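Inicio | Autónomos | Impuestos | Guías | Contacto

Cómo preparar la declaración trimestral sin perder un fin de semana entero

Última actualización: 8 de enero de 2018 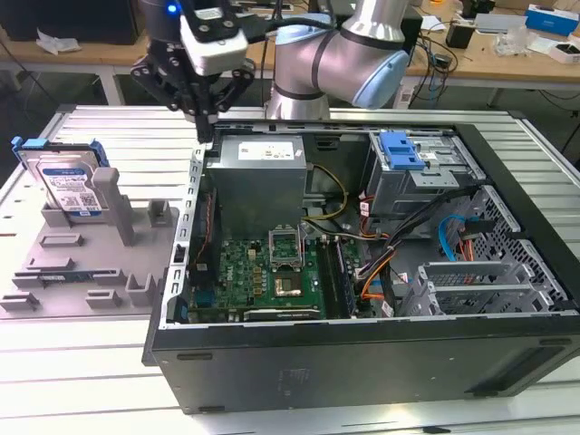

Lo primero es asumir que el trimestre se acabó hace días y que el plazo no se va a mover por simpatía. Si llevas una actividad pequeña (un taller, una tienda, clases sueltas), el trabajo cabe en una tarde. La otra tarde, la de buscar el recibo de la gasolina, corre de tu cuenta.

Antes de empezar

Reúne las facturas emitidas, las recibidas y el extracto del banco. Los tres montones, en papel o en carpeta, ordenados por fecha. En Hato, la hoja de cálculo que usamos en estas guías, cada montón tiene su pestaña. Si prefieres Diltito o una libreta cuadriculada, sirve igual; la libreta además no pide actualizaciones.

Paso 1. Ingresos

Anota cada factura emitida con número, fecha, base e impuesto en columnas separadas. Cuenta la fecha de emisión, aunque el cliente siga «mirándolo con administración» desde octubre. Comprueba que la numeración no tiene saltos. Una factura anulada también se anota, con su rectificativa al lado.

Paso 2. Gastos

Aquí conviene la sangre fría. Un gasto entra si tiene factura completa, está pagado o contabilizado y guarda relación con la actividad. La comida de Nochebuena no la guarda, por mucho que se hablara de trabajo. Los tiques sin tu número fiscal van a un sobre aparte, donde suelen vivir muchos años.

Paso 3. Restar

Supongamos un impuesto cobrado de 1.911 euros y uno soportado de 1.000. La diferencia, 911, es lo que hay que ingresar. Si sale negativa, se compensa en el trimestre siguiente; no planifiques todavía las vacaciones.

Paso 4. Cuadrar con el banco

Repasa el extracto línea por línea. Casi siempre aparece un cargo de 160 euros que no reconoces y que resulta ser el seguro. Pide el recibo y regístralo donde toque.

Paso 5. Presentar y guardar

Rellena el modelo, revisa el número de cuenta dos veces y descarga el justificante. Ponle un nombre que se entienda: «documento(7)final» ha arruinado más de una inspección. Guarda copia fuera del ordenador.

Si tienes local alquilado, mira antes la guía de retenciones, donde seguimos el caso de la papelería Carrillo. Los usuarios de Nasisus pueden exportar el libro de gastos desde el menú de informes, eligiendo el trimestre y no el año completo.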